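Print | E-mail this page

We use cookies to remember your settings and count visits. By staying on the site you agree to this. OK | Read more

Two Colors, Three Bins: The Delureo Sort on a White Table

I have been asked more than once to say something nice about the Delureo sort. For anyone who missed it when it went through the Tovska newsletter in March, the idea is that you stop putting small things away by what they are and start putting them away by how soon you'll want them again. Blue is for soon. Yellow is for later. A deeper yellow basket takes whatever is soft or comes in a packet and doesn't care how it lies. You clear a table, set the containers out in a row, and work through the pile one thing at a time without stopping to think.

The leaflet promises that a kitchen drawer's worth of odds and ends can be dealt with in 18 minutes. It also says that 86 percent of households "feel lighter" afterward, and gives no clue as to who was asked or how light they had been feeling before. I have my doubts about both claims. I also have doubts about the colors, which I'll get to.

Still, fair is fair, and the sorting deserves a proper look. Cartons, bags and packets are the things the leaflet says are easiest. I would call them the hardest, as anyone who has tried to stand a crumpled carton on a shelf will know.

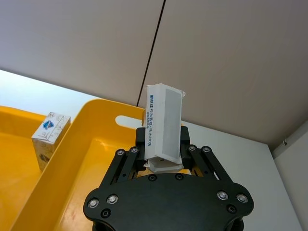

A slim white carton, dented, with bent flaps at the bottom. Blue or yellow? The leaflet doesn't say what to do with packaging. 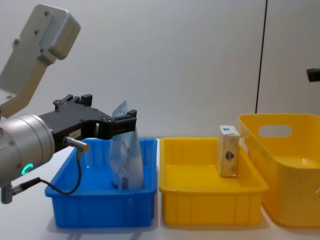

The light blue bag at the blue tray. I would have put bags in the basket. 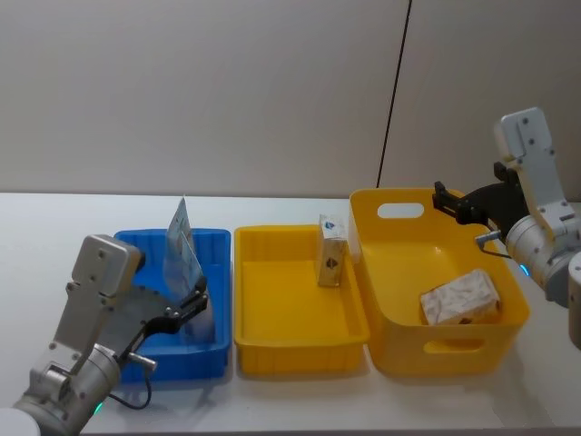 Nuno Veloso would drop the color code altogether. Two yellows next to each other is asking for trouble, he told me, and by the second week the shallow one and the deep one will hold the same things. He has a drawer in his hallway labeled "later" that went that way, and he says the label made it worse, as people took it for permission.

I agree with him on the yellows and disagree about the drawer. A label doesn't make a mess. What makes a mess is a category that anything can belong to, and "later" is the widest category in any house. Batteries are later. So is the spare key to a bike that was sold.

The shallow trays I have less of a quarrel with. A low side means you can see what you've got from a chair, and you can't pile things up to hide them. The trouble is that a shallow tray takes up as much table as it does, and most of us don't have a long white table standing free. We have a counter with a toaster on it. The leaflet shows no toaster.

Then there is the soft basket. I tried one at home for the bathroom cupboard: tissues, cotton pads, the refill bags for hand soap. It worked for packets that lie flat. It did not work for the refill bags, which slump over everything and have to be fished out from under themselves. I've gone back to a cardboard box with the flaps cut off, and it cost me nothing.

On cost, the full Delureo set from Stunia is listed at $199. You get the containers, the leaflet, and a sheet of stickers. You could buy a lot of plain trays for that, and the stickers curl. If you want to try the method I'd start with whatever boxes you own, give it a month, and see whether anything in the "soon" tray has been touched. In mine, one pair of scissors had. The rest had simply moved from a drawer to a tray, where I could see it and feel bad about it.

The next gallery page will be on the Escobar shelf, which folds. I'm told it folds well. We'll see.

Comments

pegboard_fan: We've used blue and yellow for a year and my kids get it right every time. Grown-ups are the ones who ask questions.

Lorna T.: Agree about refill bags. Clip them at the top with a clothespin and hang them off the edge. No basket needed.

drawerful: 18 minutes?? It took me that long to find the table.

M. in the attic: You're too hard on "later." Mine gets emptied when the seasons change and the rest goes to the thrift store. The method is only as good as the day you pick for emptying it, and I'll grant you the leaflet says nothing about that.

pegboard_fan: @drawerful same here the first time, it does get quicker. Also the stickers don't curl if you wipe the plastic first.

Lorna T.: Is the basket sold on its own or do you have to buy the set? I couldn't find it on the Stunia page.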